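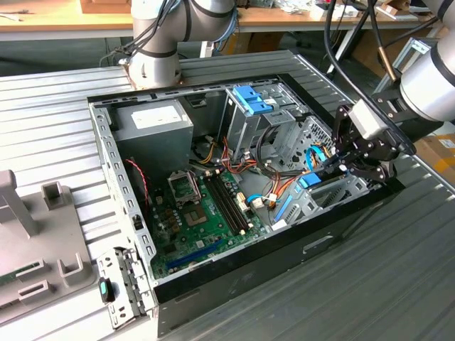 PC-Technik Grundlagen, Skript zu Einheit 3: Gehäuse, Netzteil, Mainboard
Kursleitung: Bernadette Fitzgerald, Werkraum Utum

Vor dem Öffnen Netzstecker ziehen und den Einschaltknopf einige Sekunden gedrückt halten. Das Gehäuse auf die Seite legen, Seitenblech abnehmen. Schrauben in die Schale, nicht auf die Arbeitsfläche.

Netzteil
Das Typenschild nennt die Leistung und die Belastbarkeit der einzelnen Schienen. Farben der Adern (ATX):
Gelb +12 V
Rot +5 V
Orange +3,3 V
Schwarz Masse
Das Netzteil selbst wird nie geöffnet.

Laufwerke
Bei werkzeuglosen Käfigen halten Kunststoffclips oder Riegel das Laufwerk, oft blau gefärbt. Erst Daten- und Stromkabel lösen, dann den Riegel.

Mainboard
Sockel bei geöffnetem Halterahmen nicht berühren. Speicherriegel senkrecht einsetzen, Kerbe beachten. Erweiterungskarten am Slotblech festschrauben.

Aufgabe bis zur nächsten Einheit: Kabelwege im eigenen Gehäuse skizzieren, Stecker beschriften. Bearbeitungszeit rund 90 Minuten. Abgabe bei Ilango Subramaniam, Raum 101.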